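Housekeeping and Home Organization — Unit 4 Handout
Soft-topped tables: clearing, sorting, cleaning
Revised 8/18/22

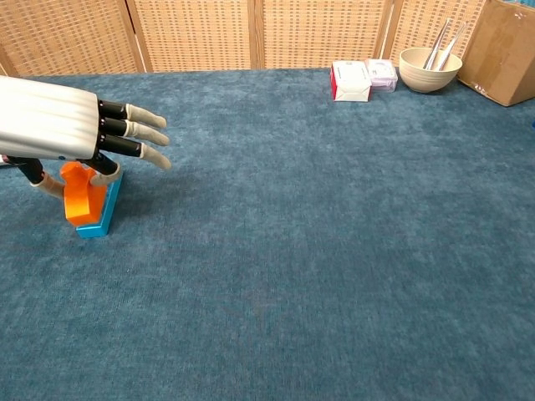

Fig. 1. Carpeted table, small items at the back, blue block and orange piece still out.

Read before the practical. Bring it with you, there are no spare copies in the Wiltside room.

Why carpet on a table at all
Quieter. Small things don't skid or roll as far. Kinder to ceramics. You see it in playrooms, craft rooms, some display tables. Downside — holds crumbs, dust, glitter, hair. A wipe with a damp cloth does very little, so the order of work matters more than on a hard top.

Order of work
Clear first, clean second. Always.
Pick a parking line. In Fig. 1 it's the back right, near the rear edge: two small boxes and a cream bowl. Leaves most of the carpet clear to work on.
Bring loose pieces in last, one or two at a time. Don't sweep them along with your forearm, pile catches the corners and they tip.
Vacuum with the small brush head, low suction. Work front to back, then across.
Spot clean only if needed. Blot, no rubbing.
Let it dry fully before anything goes back. Card boxes especially.

Standing pieces
Look at the orange piece in the figure. Upright, leaning on the left face of the blue block, and the block is on its narrow end. Fine while you sort, not how you leave a table. Short pile gives a little underneath so tall narrow things are less steady than they look. Lay blocks flat on the broad side when you finish. Odd shapes go in a tray or tub — if it has a notch or a cup-like top, check inside for dust, people forget.
When lifting: hold the piece that leans before you move the one it leans on. Came up in the May practical more than once.

Bowls and long utensils
The bowl in Fig. 1 has two long slender utensils resting diagonally in it. OK for a short spell. For moving, take them out, carry seperately. Long handles lever a light bowl over. Speckled or textured glaze: soft brush, then cloth. Wide rims chip first, so two hands under the body, not by the rim.

Small boxes
Upright if there's a front face worth reading, flat if not. Heavier at the bottom if you have to stack. Pale or see-through boxes show fingerprints, handle by the edges.

Supplies for the practical
Soft brush, small vacuum head, two white cloths (colored ones can bleed), spray bottle, shallow tray.
Carpet cleaner: Jolilar concentrate, cap to 900 ml water. Make up 300 ml at a time, it doesnt keep.
Test a back corner first.

To hand in
One page, your own table at home or the one in the Preletthorpe room. What was on it, where you parked things, what order you worked in. Sketch is fine. Reading is Sepúlveda course pack, page 31 onward, skip the part on upholstery for now — we get to it in Unit 5.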